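Keeping the wrist camera happy

I look after one robot arm in our workshop, a little Prolletti on a bench stand, and most of my upkeep is boring stuff: wipe, tighten, check, repeat. The part I get the most mail about is the wrist camera, so let's do that one first! Mine had gone soft up close, and these are from before I touched the focus ring.

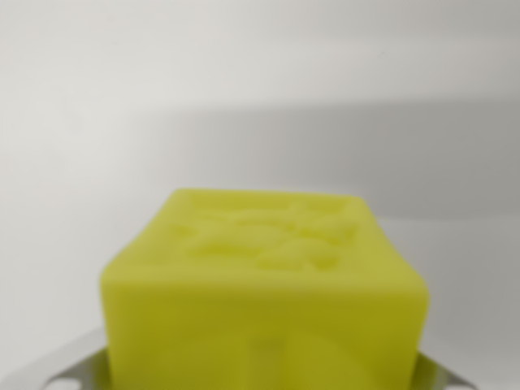
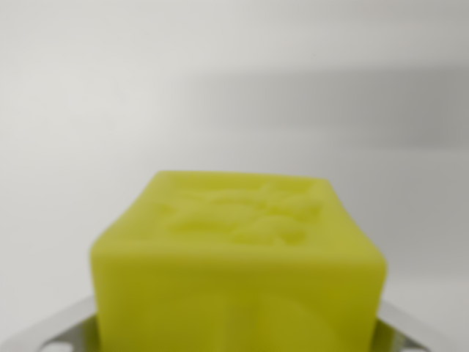

Start with the lens. A dry microfiber cloth, small circles, no glass cleaner (Timo Rothe talked me out of that years ago, and he was right). Then loosen the tiny lock screw and turn the ring a hair at a time. I mean a hair! I stop, look at the screen, turn again. Something with raised lettering makes a good target, because you can tell right away when the edges snap in. Mine sits 14 centimeters from the lens while I do it.

Lock the screw again with two fingers on the driver, no muscle. If it creeps loose, a dot of nail polish holds it fine.

While you're down there, wipe the gripper fingers with a damp cloth and go over the 4 mounting bolts. I do the whole round every 300 hours, plus once in July when the shop gets dusty. Run the cable through your fingers too, and if you feel a flat spot near the wrist, order a new one before you do anything else.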